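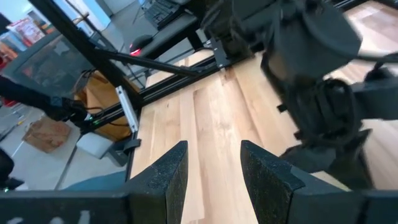 Attachment 1: the tabletop, light wood with the black frame along two sides

Ticket 199: Birkik table, top moving at one seam
Opened by: Amancay Figueroa
Status: waiting on customer

Amancay Figueroa, February 12, 2022
Hi all! So I've got the Birkik top, the butcher-block style one, sitting in the black metal frame, and I love it, but one of the seams has started to catch. If I run my fingernail across the boards it clicks at that one line and nowhere else. You won't spot it in the attachment (I tried, the grain is too busy), but I can feel it every time I wipe the table down. I oiled it when it arrived, three thin coats, and it was smooth as anything for weeks.

What I've tried so far:
Checked the bolts under the top. Two were really tight, so I backed them off a quarter turn. No change that I can feel.
Put a damp cloth on the high side overnight. Bad idea, I think! The grain came up fuzzy and I had to sand it back by hand.
Moved the space heater to the other end of the room. It used to blow right at that side.

Should I keep sanding or leave it alone?

Benjamín Riquelme, Mindell support
Hi Amancay, please leave it alone for now and no more wet cloths. Solid boards move with the heating on. Could you lay a straightedge over the seam and slide a piece of paper under it? Also, are the bolts in round holes or slots?

Amancay Figueroa
Okay, did both. One sheet of ordinary paper slides under, two sheets won't go. And they're round holes, all of them. I went back to the Mollimmont instruction sheet and it does show slots on the long side, so maybe I got the wrong brackets? I bought the frame secondhand from Farías, so who knows.

Benjamín Riquelme, Mindell support
Round holes would do it, the top has no room to shift. I'm sending 3 slotted brackets, no charge. Swap them one at a time, snug the bolts by hand, then give it a couple of weeks before you sand.

Amancay Figueroa
Perfect, thank you!! I'll hold off on the sandpaper and write back once they're on. Do I reuse the old washers or are there new ones in the bag?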